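Hoani Project: Progress Report to the Alholm Fund
06/05/2024

Hello again! You asked for something shorter than last time, so I'll try, though there's a lot to tell and I tend to run on.

As a reminder, Hoani is the browser add-on that looks at the apps and quizzes people have hooked up to their social media accounts and tells them, in words a tired person can read, what each one can get at. Your grant pays for the rewrite, the Ramo library sessions and the first part of the survey.

The rewrite is done, apart from one piece I'll get to. The old version showed people a long list of permissions and left them to it, and most of them closed the window (I would have too). The new one leads with the single app that can see the most, says when it was connected, and puts the button to remove it right there. People seem to love the connection date. In the Ramo sessions there was a lot of groaning over quizzes from years back that could still read a friends list.

Since March the new version has been installed by 1,094 people. Of those, 1,025 ran at least one full check, which is much better than I was hoping for! The other good news is that very few of them are asking me for help, and the questions I do get are mostly about phones. Hoani doesn't run on phones yet. I've put a line about that on the download page in bigger letters and the emails keep coming anyway.

The library sessions were full nearly every time. I'd planned them as talks and gave that up after the first one, so now everybody brings a laptop and we go through their own settings together, very slowly, with coffee. Birthdays take up far more time than I expected. People will happily lock down their photos and then leave their full date of birth showing to everyone, because they like getting the messages. I've stopped arguing. We set it to friends only, hide the year, and move on.

The survey is behind. I promised you 500 completed forms by now and we have almost that many started, but plenty stop at the page asking which sites they use to log in to other sites. I think the question is badly written. I've split it into two easier ones and cut the whole form down so it takes less time, and the new version goes out with the next newsletter.

Money is fine. We're under on printing and over on hosting, and the two come close to canceling out. The details are in the spreadsheet I sent separately — the tab called Skitano is the hosting, in case you were wondering. Skitano raised its prices in the spring, and I'd like to stay put for now and look at moving once the survey has closed. I'd also like your okay to shift the leftover printing money into a second run of Ramo sessions. There are 30 names on the waiting list. 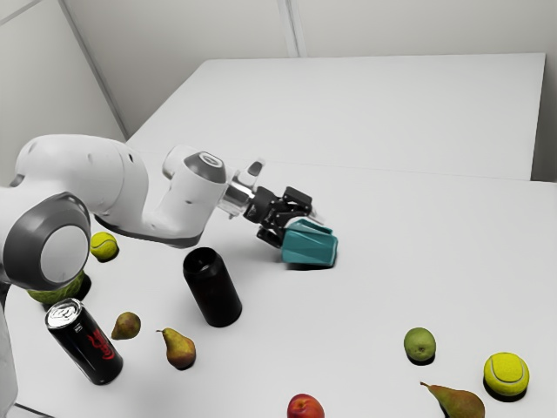
The unfinished piece of the rewrite is the photo check, the part that warns you before you post a picture with your location tucked inside the file. Reading the location data works well on the two biggest sites and badly on everything else, mainly because each site handles uploads in its own way. I've also been going back and forth on how much it should nag. If all anybody ever shared was a few pears, an apple and a couple of tennis balls on a white tabletop, I'd gladly keep the warning small, but a picture that dull can still carry the coordinates of your kitchen, so for now it pops up every time location data is found, whatever the picture is of. Testers find that annoying. My plan is to add a "remove it every time" setting so they only have to answer once, and I'd like to have that working before the second run of sessions starts. Could you let me know about the printing money by the end of the month? The library needs to hear from me about room bookings soon after that.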